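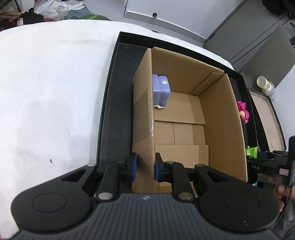 4. Setting up the Trasine water table logger

Read section 3 first if the dipwell is not in the ground yet. The logger needs a dipwell that has stood for at least 2 days so the water inside has settled to the level of the peat around it. Logger in too early = bad first readings, and you'll be stuck correcting them later.

4.1 What you need on site

Trasine logger with cable and hanger cap
Barometric unit (one per site, not one per well)
Steel tape and a dip meter or blow tube
Field sheet, pencil - pens quit in the rain
Boards to stand on
Spare desiccant pack

Check the battery at the office. Not on the bog. Anything under two bars, swap it.

4.2 Before you walk out

1. Connect the logger to the Ursu software with the USB lead. Wait for the green light.

2. Set the clock. Use standard time all year, no daylight saving. Every logger on the site has to match, including the barometric one.

3. Delete the old file, but only after you've saved it somewhere. Ursu does not ask twice.

4. Set the interval. Hourly is fine for most raised bogs. Go shorter if you are near a ditch that's being blocked.

5. Set a delayed start for the next full hour after you expect to be finished. Gives the sensor time to settle.

6. Enter the well name. Site code first, then the well number, no spaces. At the Irkach site the wells are numbered from the drain outward, so the lowest number is always nearest the drain.

Note: the name can't be changed once logging has started. You'd have to stop, download and start over.

4.3 Hanging the logger

1. Lay the boards down on both sides of the well. Stand on the boards, never on the peat next to the pipe. Your weight pushes the surface down and the water level up, and it can take a good while to recover.

2. Take the cap off and measure the water level by hand. Top of pipe to water. Write it down with the time.

3. Measure top of pipe to peat surface. Do this on the side with the notch. Don't squash the moss with the tape, just touch it.

4. Clip the cable to the hanger cap. Check that the clip has closed.

5. Lower the logger slowly. It should hang below the lowest summer level you expect but must not touch the bottom of the pipe. Silt in the sensor port is the usual cause of flat readings.

6. Seat the cap. Push down till it clicks, then turn so the vent hole faces away from the wind.

7. Wait, then dip the level by hand again next to the cable. If the two hand readings don't agree, wait longer and repeat. Write down the last one only as the reference level.

8. Pick the boards up backwards, the way you came.

CAUTION: Never drop the logger in. The pressure cell is rated for 5 meters of water and a hard knock can shift the zero. You won't see any damage from outside.

CAUTION: Vented cables only work dry. If the desiccant has gone pink, change it before you close up.

4.4 The barometric unit

One unit covers the whole site. Hang it in shade, above the highest flood level, out of reach of sheep. Inside a dry dummy well is OK if the pipe is drilled near the top. Same interval and same start time as the others - check this twice, it gets missed.

At sea level expect something near 1000 millibars. A reading of 857 or so on low ground means a blocked port or wrong units in Ursu. Go to Settings, then Units, before you send anything back.

4.5 First check

Come back after 2 weeks. Download, dip by hand, compare. Small drift is normal, enter it in the offset box. Don't edit the raw file.

Peat surfaces go up and down with the seasons, so repeat the surface measurement on each visit too. Without it you can't tell a falling water table from a rising bog. Wells anchored to the mineral layer below need this most.

In hard frost leave the caps alone. If ice is likely to form in the pipe, pull the logger before December and store it indoors, upright, sensor cap on. Loggers that have frozen in should be left untill they thaw by themself. No hot water.

4.6 Fault lights

Green, slow blink: logging
Green, steady: connected to Ursu
Amber: delayed start is set
Red, single blink: low battery
Red, double blink: memory full, download now
No light: battery in the wrong way, or flat

For replacement cables and hanger caps see the Nirnus parts list, section 9. Quote the serial number from the body of the logger, not the one on the cable.

Section 4 revised 12 September 2026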